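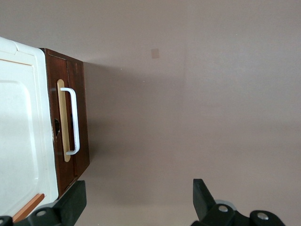 **Judite Abreu** · posted April 1, 2025 in *Grippers and end effectors* · edited once

**Left finger lands on the drawer front after finger swap (Fusero two-finger, Womeo controller)**

I look after a single-arm cell that opens and closes a drawer as an endurance test for handles. The arm runs a Womeo controller with a Fusero two-finger gripper and a small wrist camera. The camera sits sideways relative to the drawer, so the bar handle runs vertically in the image and the finger gap is at the bottom.

In February I replaced both plastic fingers as a pair. Before the swap the cell ran 2000 open/close cycles between stops. Now it faults after a few dozen with "contact before target". When I jog back through the log, the left finger has touched the drawer front near its lower end in the image, close to where the wood meets the white body. The right finger has clear wall in front of it at that point.

What I have checked:

- Handle detection. The detected axis follows the grip of the handle, also with the tan backplate behind it. Confidence is unchanged from before the swap.
- Standoff. The approach starts at 330 mm from the handle, as it always has.
- Finger bolts. All tightened to the value on the Fusero sheet.
- Lens. Cleaned, no change.

If I add a lateral offset of 5 mm by hand in the approach frame, the fault goes away when the drawer is closed but comes back when it is partly open. I do not want to keep two offsets. Is this the camera, the fingers or the tool frame? The camera bracket was not removed during the swap, but I did have to push its cable aside to reach one of the bolts.

Second, smaller point: there is a dark oval hole in the drawer front next to the backplate, with chipped edges. Can the detector be picking that up as part of the handle?

---

**Salvador Bragança** · accepted reply

An offset that works in one drawer position and fails in another is usually an angular error. A pure translation of the tool frame would need the same correction in both. I would look at the camera bracket first, then the fingers.

1. Park the arm at a pose where both fingertips are in view and open the gripper fully. Save an image.
2. Close to half stroke and save a second image from the same pose.
3. In each image, mark the same corner of each fingertip and take the midpoint between the two. On a symmetric gripper the midpoint should stay put as the fingers close. If it drifts toward one side, the fingers are not seated equally, or one carrier is a tooth off. Fix that before you touch any calibration.
4. If the midpoint stays put but is displaced from where it was on an image saved before the swap, the bracket has moved. Pushing on a cable is enough to rotate a small bracket around its screws.
5. Redo the hand-eye calibration with the new fingers fitted. Use at least 15 poses and include wrist rotation in both directions. Many people tilt the wrist only one way, and the result then looks fine on the calibration board and is wrong at the drawer.
6. Delete the manual offset before you test. The Womeo controller keeps it in the approach frame after a recalibration and applies it on top – easy to miss.

Check the seating faces too. Back off the finger bolts, clean the faces, press the finger against its stop and tighten in alternating steps. Correct torque tells you nothing about whether the part was square when you tightened it.

About the hole: compare the detected axis with the hole covered by matte tape and with it uncovered. If the axis does not move, leave it alone.

---

**wieser_bench**

had something like this on our cell in Istetia, turned out to be the contact threshold. ours was set to 57 from the factory and I raised it until the fault stopped. been fine since

---

**Judite Abreu** · comment on the reply above

I would prefer to leave the threshold where it is. The finger does touch the wood, so the fault is correct.

---

**Judite Abreu** · comment on the accepted reply

Midpoint drifts toward the left finger when closing. I took the left one off and found a molding burr on the seating face. Filed it flat and refitted. The drift is gone at half stroke. The tape over the hole made no difference to the axis. Calibration is next, with the offset deleted first.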